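Setting Up Work Rules for a Two-Arm Tabletop Cell

Last revised in January. Maintained by Tegwen Powell, Skostdale bench automation group.

This page covers the rules that apply to the enclosed two-arm cells at Skostdale and how to put them in place on a new one. It assumes the arms are already mounted, powered and homed. For mounting, see the Visser rail guide. For the software side, see the Irnora operator notes.

These are house rules. They do not replace the risk assessment for your site or any standard that applies to it. If the two disagree, the risk assessment wins and you should tell us so the page can be fixed.

Before you start

You need the cell sheet, a felt marker, cable ties, a flashlight and the stop button test card. Allow 30 minutes for a cell that has been set up before and longer for a new one.

Step 1. Define the shared zone

Two arms mounted on one front rail will both be able to reach the middle of the table. Find the area that either gripper can enter and draw it on the cell sheet. This is the shared zone. Everything outside it belongs to the left arm or the right arm, and the sheet must say which.

In the shared zone, one arm holds the right of way at any time. The other may be present but must be stationary or moving at the reduced speed limit. Set the limit in the Zonside controller under Zone Settings. Do not set it in the task script, where the next person will overwrite it.

Step 2. Set the handling limits

Write down each object the arms will touch. For each one, record:

Approach direction
Grip force limit
Whether one arm or both may hold it
Where it goes if the task stops halfway

Electronics get their own line. For a laptop, use the lowest force setting that holds, keep fingertips off the display, and never let both arms load the hinge at once. Small peripherals are single-arm objects unless the sheet says otherwise.

Working near an open laptop, both arms in reach of it:
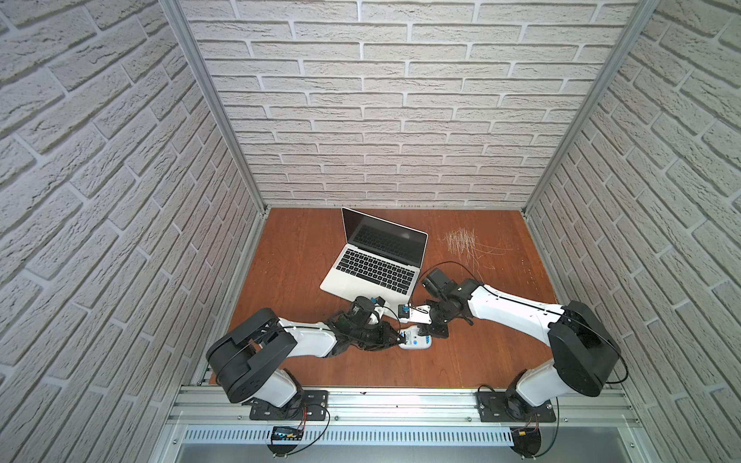
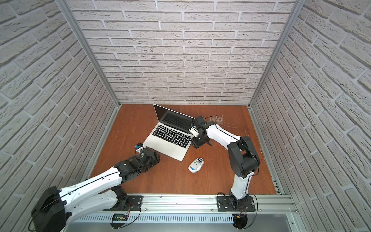

Step 3. Check the cables

Cables cause more stops than collisions do. Go through them in this order.

Arm cables. Move each arm by hand through its full range with power off. A cable must not go tight at any joint, and no loop should be able to catch on the other arm.

Wrist cables. Leave enough slack for full wrist rotation and no more. If a loop can reach the table surface, tie it back.

Table cables. Anything lying on the tabletop is treated as an object. Either it goes on the cell sheet or it comes out of the cell before the run.

Board wiring. Boards near the front rail must be fixed so that a sleeve cannot pull on them. Check the connectors by eye with the flashlight. Do not push them in while powered.

Step 4. Test the stop

Run the stop test with the cell in its normal state, including the objects. Start the slow sweep program and press stop while both arms are in the shared zone. Both must halt and hold position. Then repeat with one arm gripping a test block. The block must stay in the grip.

If either test fails, tag the cell out. Do not retry until it passes. One pass after a failure is recorded as a failure.

Step 5. Agree on entry

Hands go into the cell only when both arms are stopped and the controller shows HOLD for each. A paused script does not count as HOLD. An arm waiting for its turn looks the same as an arm that is stopped, and it will move as soon as the other one clears.

When 2 people share a cell, one is the operator for that run and has the stop button. The other asks before reaching in and waits for a spoken answer. Write the operator's initials on the sheet. Change operators only between runs.

Step 6. Keep the record

Log every run by number, including the ones that were stopped. For a stopped run, note which arm had the right of way, what each gripper was holding and who pressed stop. "Operator stop" alone is not enough.

Inspect the finger pads every 1,000 grip cycles and replace any that are worn or glazed. The counter in the Zonside controller resets on a firmware update, so copy the total to the cell sheet first. Cell 2 lost its count this way at 2,645 cycles and both sets of pads had to be replaced to start clean.

Marks on the tabletop should be dated on the sheet when they are found. New marks inside the shared zone call for a repeat of Steps 1 and 4 before the next run.

Questions about zone settings go to Tegwen Powell. Blank cell sheets are in the drawer under the controller.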